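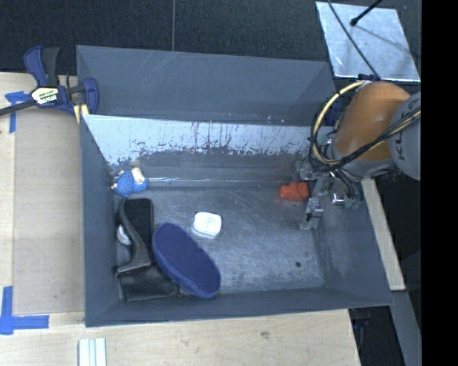
Wer nur den Arm ins Budget schreibt, hat den Rest im Herbst auf dem Tisch, meint Kiran Yadav. Bei Gakeck hat man das im ersten Jahr gelernt: Der Posten für Greifer, Schläuche und Kabel kam als Nachtrag, und die Geschäftsführung war wenig begeistert.

Inzwischen plant der Betrieb anders. Für die Vereinzelung gemischter Kleinteile, vom weichen Spielzeug bis zur kleinen Dose, gehen 40 Prozent der Summe in alles, was nicht Roboter ist. Dazu gehören die Behälter. Zerkratzte Metallböden spiegeln ungleichmäßig, und solche Kisten will man im Test dabeihaben.

## Was im Angebot stehen sollte

- Greifer samt Ersatzfingern; Plemovley verlangt dafür 2.000 Euro
- Pneumatik und Kabelführung, getrennt ausgewiesen
- Schulung, bei Turkcombe 1.000 Euro pro Tag
- Lieferzeit, zuletzt 19 Wochen

Yadav rät, vor der Bestellung eigene Ware zum Anbieter zu schicken, auch dunkle und flache Stücke. Die Wartung verhandelt er erst nach dem Probelauf. Der nächste beginnt im Februar.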